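Clulenora Gallery Opens Winter Print Show

Clulenora Gallery, 630 Likau Street, opens its winter print show in January. The show includes woodcuts, etchings and small press books by members of the Grimholm Print Guild. Most of the work is for sale, with prices starting at $12. 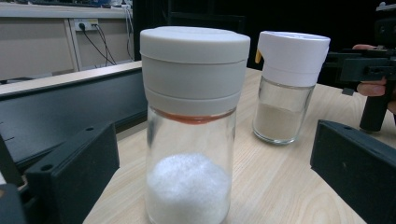 Hours and Admission

The gallery opens at 2 p.m. daily. Admission is free. The first 200 visitors will receive a postcard printed at Aguirre Press. Parking is behind the building.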